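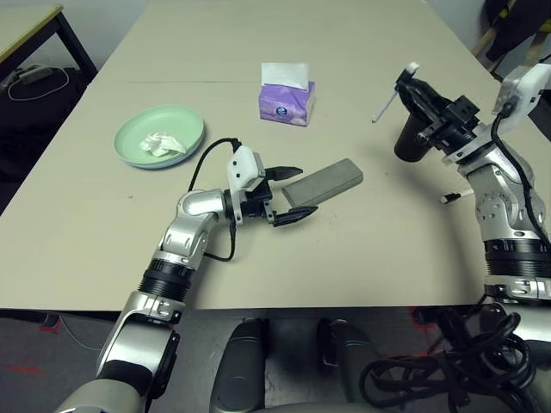

Home Posts Workshop notes About me Search

Learning to drive four hands

I have now been teleoperating for one month, and my neighbour still asks me if I play video games for a living. The task this month is called "tidy the table". I move two small leader arms with my own hands, and the two big arms repeat what I do. Every run is recorded, and later the robot must learn from the recordings how to tidy by itself.

When I began, Mahlet Assefa, who trains the new operators at Pomorwood, gave me only one piece of advice. She told me to move like I am showing a child how to tie shoes. I did not understand it until I watched my first runs played back. My hands made many small corrections, they stopped in the air, they went back. A person watching would ignore all this. The model does not ignore it, it learns the hesitation together with the rest.

The tissues were my biggest enemy. You have no feeling in the fingers, so you close the gripper and you hope. With a crumpled one you can take it from nearly any side, but the sheet standing up from a packet is difficult, and if you pull a little too low the whole packet comes with it. I lost most of one morning to this. Samuele Costa showed me to come from above, wait half a second, then close – and my good runs went up the same afternoon.

The cup is a different problem. The arm must turn it over without the wrist reaching its limit, and I must plan this before I touch it. I still forget to plan. When the wrist locks I have to delete the run and start again, and the colour of my face is not nice.

We have 1,007 accepted runs for this task now, of which 49 are mine. I was disappointed with that number, but Lyle Pennington told me his first month was 26 and most of them had to be checked twice. He also says to stop for a coffee after every hour, even if you feel fine. My shoulders agree with him.

What I like most is the moment when I stop thinking about the leader arms. It lasts maybe ten minutes, usually late in the morning, and then I only think "left hand, hold this" and the left hand holds it. After that I get tired and they become machines again.

Next month we start with folding cloths. I practised at home with my kitchen towels, using two barbecue tongs, and I recommend it to any beginner.

Recent posts
My first day with the leader arms
Why I left the Tronholm job
Baking bread in a very cold kitchen
English words I always mix up

Contact | Copyright Xiomara Hutchins | Back to top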